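火龙果的挑选、清理、装盒与短期存放

更新日期:2023年1月31日

本文适用于整果状态的火龙果,从到货之后写起,到切开之前为主,最后附一节切果。品种以红皮为主,红肉白肉通用;黄皮种带刺,处理顺序不同,不在本文范围内。文中的数值取自 Dalgleish 料理间的日常记录,室温、果源不同的地方需要自行修正。

一、准备

所需物品不多:

白色或浅色台面一块,哑光为好
平底敞口塑料盒一只,壁高高于单层果
厨房秤,量程两千克以上
软毛刷一把,毛长一指节左右
厨房剪刀
无绒布两块,一干一湿
厨房纸
标签纸、油性笔

台面颜色对判断影响较大。深色或木纹台面会把洋红色衬得偏暗,果皮上初期的褐斑容易漏看。反光强的台面也不合适,灯的倒影会落在果的下半圈,正好是最需要看的位置。浅色哑光台面用久了会有细小的黑点和划痕,不影响使用,但开工前要用湿布擦一遍,免得把台面上的污点误认成从果上掉下来的霉屑。

塑料盒的内底要平。有些周转筐底部带加强筋或网格,火龙果自重不小,放一夜之后接触点会出现线状压痕,压痕处最先变软。手头只有网格筐的话,垫两层厨房纸再用。盒壁略向外张开的款式取放方便,手背不会刮到盒沿。我们用的是 Fusero 的浅色盒,别家同类产品没有做过系统比较。盒子洗净后倒扣晾干,内角用干布再走一遍。

盒放在台面远端,果放在近端,中间留出一只手臂能平移的距离。

二、看果

先看颜色。成熟的红皮火龙果底色均匀,洋红到深红都属正常,各产地差别很大,不必强求某一种红。同一只果上一面红、一面发黄绿的,多半是挂果时受光不匀,可以吃,糖度偏低,单独放。

再看鳞片。鳞片是果皮上伸出来的叶状结构,果农也叫萼片。刚采下的果,鳞片挺直,绿色从尖端往下延伸;存放几天后绿色先从尖端转黄,随后变薄、卷曲、发褐。鳞片比果皮诚实,果皮仍然鲜亮而鳞片已经全部干卷的,一般是冷库里放了较长时间。顶部那一簇最长,失水也最快,应当先看这一簇,再看果身。

判断时分三档即可,不要分得太细:

甲:顶簇挺直,大部分仍绿,尖端允许泛黄
乙:顶簇半软,尖端干褐,果身鳞片仍有弹性
丙:顶簇与果身鳞片都已卷曲

甲档可以存放,乙档两三天内用完,丙档当天切开检查。

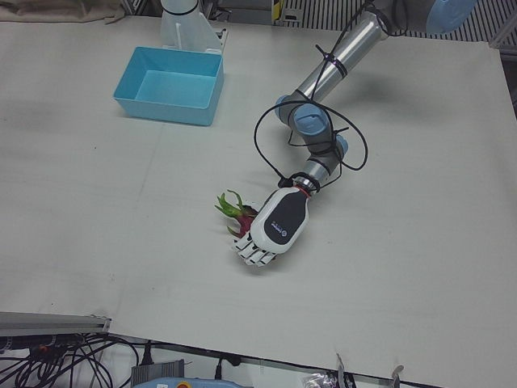

接着检查果蒂。果蒂在顶簇的另一端,是采收时剪断的位置。切口干燥、颜色浅褐、边缘没有下陷,属于正常。切口周围一圈发软,或者按下去有液体渗出,整只挑出,不要和其他果接触。果蒂处的白色粉状物要区分:干的、能用刷子刷掉且下面果皮完好的,多为灰尘或包装纸屑;呈绒状、刷后留有湿痕的是霉。

最后称重。同样大小的两只果,重的那只含水多。称重只在同一批内比较有意义,跨批次、跨品种比较没有用处。我们用 Demlow 台秤,读数取整到克,单果低于 200 克的归入榨汁用,不进存放流程。

三、拿法

火龙果的皮有韧性,比看上去结实,但鳞片根部是薄弱点。鳞片被向后折断时,会连带撕开一小条果皮,伤口往往藏在鳞片下面,当天看不出来。所以拿法的要点是顺着鳞片的方向走。鳞片由果蒂一端指向顶簇一端,手掌应从果蒂一侧贴上去,手指自然弯曲包住果身,鳞片从指缝里伸出来。

可用的拿法有两种。

第一种,横握。果平放,掌心落在果身中段,四指在一侧,拇指在另一侧或斜跨果身。受力面大,适合移动和入盒。握力以果不转动为准,继续加力没有好处。

第二种,提顶。手指收拢顶簇根部,把果提起。只适合甲档的果,而且只适合短距离。顶簇变软后根部抗拉能力下降得很快,乙档以下一律横握。

两种拿法都不要用指甲或指尖去抠果皮。戴手套的话选薄而贴手的,厚棉线手套容易勾住鳞片尖。

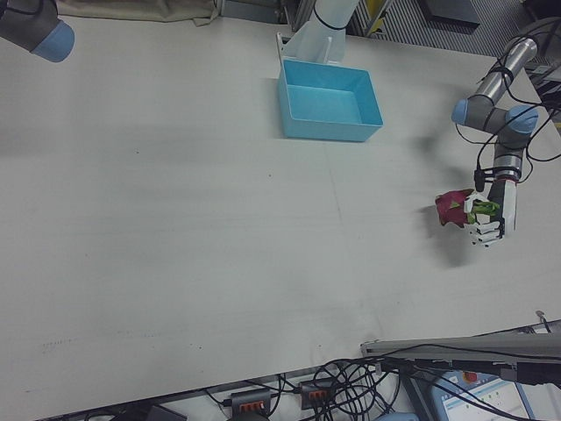 移动时果离台面不必太高,刚刚离开即可,平移到盒子上方再下放。举得高、走得快,失手之后的损伤会严重得多,而且多为内伤:果皮完好,果肉局部变成半透明的水浸状,两天后才闻得到发酵味。凡是掉落过的果,不论高度,都在标签上画一个圈,优先切开。

放下时先让果身着底,再松手。不要让顶簇先碰到盒底或盒壁。

四、清理

存放前不水洗。水会积在鳞片根部,很难擦干,次日就可能长霉。清理一律干法:

1. 软毛刷从果蒂刷向顶簇,每条鳞片之间走一次。逆向刷会把鳞片翻起来。
2. 鳞片根部有虫粪、泥点的,用湿布角包住指尖点擦,随后立刻换干布。
3. 已经干透发褐的鳞片尖可以剪掉,剪口离果皮至少留半指宽。绿色部分不剪。
4. 果蒂过长、会顶到别的果的,剪到与果身齐平,剪口静置到表面干燥。
5. 刷下的碎屑用湿布收走,台面擦干再处理下一只。

介壳虫偶尔会出现在鳞片内侧,为灰白色小圆片,刷不掉时用牙签背面推开。若同一批中多只果都有,整批隔离,不要进存放间。

一只果的清理时间不宜超过两分钟。需要更久的果通常状态已经不好,直接转去切果。

五、入盒

单层,横放,顶簇朝同一侧。第一只靠盒子的短边放,顶簇朝外留出空间,后一只的果蒂端对着前一只的侧面,互相不压鳞片。果与果之间能插进一根手指为合适。空隙太大时果会滚,用揉松的厨房纸塞住,纸团不要压在果身上方。

叠放会带来两个问题。下层果承重后变形,上层果的鳞片戳进下层果皮。Flononetti 的旧版操作卡允许双层加隔板,我们试过一季,下层损耗明显偏高,之后改回单层。

盒子不盖严。没有透气孔的盖子斜搭着即可,或者用一层厨房纸盖住盒口。密封之后内壁结露,露水顺着鳞片流到根部,效果和水洗一样差。

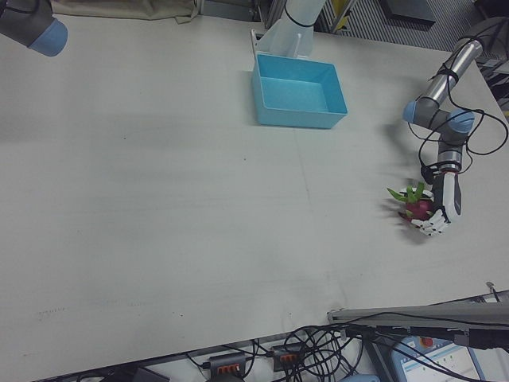

标签写在盒子的短边外侧,内容包括到货日、档次、批号。不要贴在果上,胶会留在果皮上,撕的时候可能带起表皮。批号按到货顺序排,不要用日期代替,同一天到两批货的情况并不少见。去年四月到年底,我们这里登记过的果将近 1,067 只,其中因标签脱落而无法追溯的都出在贴果皮的那一段时间。

六、存放条件

室温阴凉处:甲档三到四天,乙档当天或次日。避开窗台和电器散热口。

冷藏:八到十度较稳妥,家用冰箱放蔬果抽屉。低于五度时间过长会冷害,表现为鳞片整体转暗褐,果肉发水,取出回温后加速变软。家用冰箱冷藏室靠后壁的位置常常偏冷,不要贴着后壁放。

从冷藏取出后先静置 30 分钟再检查手感,刚取出时果皮偏硬,按压判断不准。回温期间表面会有少量冷凝水,用干布沾走,不要来回擦。

不要与苹果、熟香蕉放在同一个抽屉里。火龙果采后不会继续增甜,旁边的水果释放乙烯只会让鳞片黄得更快。想靠放置让生果变甜,这个做法无效。

每 36 小时检查一次,检查时把每只果翻转四分之一圈,更换与盒底接触的面。翻转时同样顺着鳞片方向握。

七、复检

复检只看三处:顶簇、果蒂、接触面。先不称重,失重变化小,容易被秤的误差盖过。
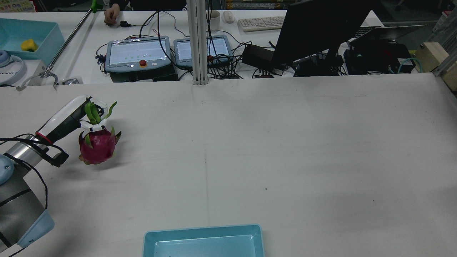 顶簇的颜色变化是复检时最快的依据,隔着一段距离也能分出档次。观察角度以斜上方为好,正上方看不到果身下半圈,平视又会被前排的果挡住。图中那只果皮为鲜亮的洋红色,鳞片尖端带绿,顶簇也是绿的,就颜色而言可以先归入甲档;挺直与否还要上手确认,果蒂一端也须转过来看。它是以顶簇受力、略离台面的状态,正是前文说的提顶,移动距离应尽量短。若顶簇已经发软,这种拿法要换成横握。

接触面若出现手指肚大小的软斑,其余部分正常,可以当天切开,去掉软斑及周围一圈后食用。软斑超过两处,或者闻到酒味,整只弃去。果皮渗水的也弃去,同盒的其他果全部取出,盒子洗净晾干后再用。

八、切果

切之前才水洗。流水冲,手指顺鳞片方向抹,冲完用厨房纸按干。红肉品种的汁液染色很强,浅色砧板和布都会留痕,垫一张烘焙纸能省不少清洗。

1. 切去两端。顶簇一端多切一点,把绿色根部全部去掉。
2. 果立起来,纵向对半切开。
3. 检查断面。果肉颜色应均匀,籽分布均匀。局部透明、发暗、有空腔的部位挖掉。
4. 勺子沿果皮内侧走一圈,整块取出;或者用手从切口处把皮往外翻,皮肉自然分离。
5. 果肉扣在砧板上切片或切块。

切好的果肉放进带盖容器冷藏,次日用完。冷冻可行,解冻后组织塌软,只适合打奶昔。冷冻前摊开单层冻硬,再装袋。

台面沾了红汁应趁湿擦掉,干了之后用白醋水敷几分钟再擦。塑料盒上的淡粉色印子洗不净时,不影响使用。

九、常见错误

逆着鳞片抓取,造成鳞片根部暗伤。
为了整齐把绿鳞片全部剪光,伤口过多,失水加快。
用保鲜膜紧裹单果后冷藏,膜内结水。
以果皮颜色深浅判断甜度,两者关系很弱。
复检只看不翻,接触面的软斑直到渗水才发现。

读者留言

匿名读者:请教一下,顶簇全剪掉会不会存得更久?店里卖的有些是剪过的。
作者回复:剪过的便于装箱,存放时间没有变长。剪口干燥的话差别不大,剪口湿的会短。

匿名读者:我家冰箱抽屉显示六度,能放吗?
作者回复:短放可以,三天以内。再长建议调高一档或者换到门侧。

匿名读者:横放单层太占地方了,我一直竖着放,果蒂朝下,好像也没坏。
作者回复:竖放可以,前提是果蒂平整、盒壁能扶住。果蒂没剪平的竖放会把重量压在一个点上。

匿名读者:提顶这个拿法我昨天试了一只放了五天的,直接拔下来一撮,果掉地上了……已切,吃了。

匿名读者:第四节第三条的半指宽是从鳞片根部量还是从果皮最高处量?
作者回复:从根部量。

联系我们:请使用站内留言表 | 版权所有 © Dalgleish 料理间,转载请注明出处 | 返回顶部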